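Dronda Journal
Posted by Zuleica Siqueira
08/07/2018

Can a Machine Put Away the Laundry Yet?

Readers of this journal frequently ask when a household machine will be able to take over the chores. The question arrives most often from people who have just bought a robot vacuum and wish to know what comes next. The short answer is that floors are largely settled, dishes are partly settled, and cloth remains a serious difficulty.

I spent part of June reviewing the notes I have kept on this subject since moving from Guimarães to Mindham. They cover 236 attempts at handling clothing and bedding, made by several machines and by people working with hand-held tools. In 206 of those attempts the item was picked up. In 20 it was folded to a standard that I would accept in my own drawers. The distance between those two figures is the subject of this post.

Picking up a garment is a reasonable task for a simple two-fingered gripper. Cloth forgives a poor aim. If the fingers close a little to one side, they still close on fabric, and the item comes up in some form. Folding asks for much more. The machine must find an edge, decide whether it is a true edge or merely the place where the cloth has doubled over, and take hold of one layer while leaving the other where it lies.
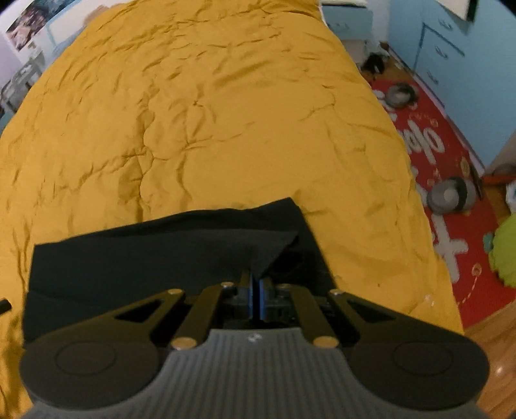
Household Trials: Bedrooms

A dark garment on a bed is a fair test of this. Where a flap has folded over and the layers have parted, the opening between them reads to most vision systems as a patch of black and little else. A person would slide a finger in and know at once how many layers were present. A gripper with narrow tips can reach the same place, but it must be told where to close, and how far.

The surface underneath matters as well. A table is flat and stays flat. A quilt has creases of its own, and it gives way when pressed. Several of the failed attempts in my notes ended with the bedding being lifted along with the shirt. The Flirkbridge workshop now runs its folding trials on both a hard table and a made bed, and reports the results separately. I would encourage others to adopt the same practice – the bed results are the ones that most households will care about.

Bedrooms present a further problem in the floor. Machines on wheels do well in an open hallway. They do less well beside a bed, with rugs and small things left lying about, and a chore that begins with tidying the floor for the machine has lost part of its value.

My present view is as follows. A household that wants socks and shirts moved from a bed to a basket may reasonably expect a machine to manage it within a few years. A household that wants those shirts folded and placed in the correct drawer should expect to wait longer. Drawers deserve a post of their own, and I intend to write one when the 2 cabinet trials at Mindham are complete.

Correspondence on fitted sheets is welcome, particularly from anyone who has seen a machine fold one.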